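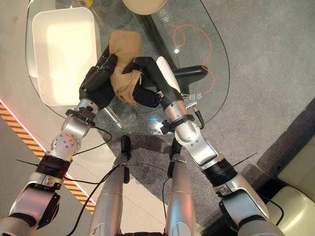
Home Posts Grumbles About Search

I have cancelled my gym membership, a process that took most of November and 3 separate phone calls. Wovach charged me 200 to join and has charged me every month since, in return for which I went twice and used the good showers.

The first call got me a man who wanted to know about my goals. My goal was to stop paying. He offered me a free month.
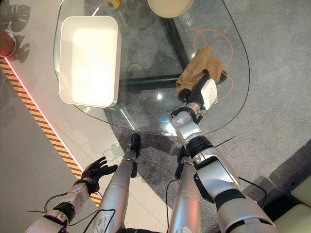 The money is now going on walking shoes, so I am on the pavement by seven, feeling smug as far as the bakery in Ong. It's a pleasant loop, mostly downhill if you pick your direction and get the bus back. Breakfast happens afterwards, and I'd like a glass table with a cream plate on it and a white tray to carry things over – I have the arm of the sofa. My step counter said 3815 yesterday and 3675 today. I blame the drizzle.

Wovach has emailed to say it misses me.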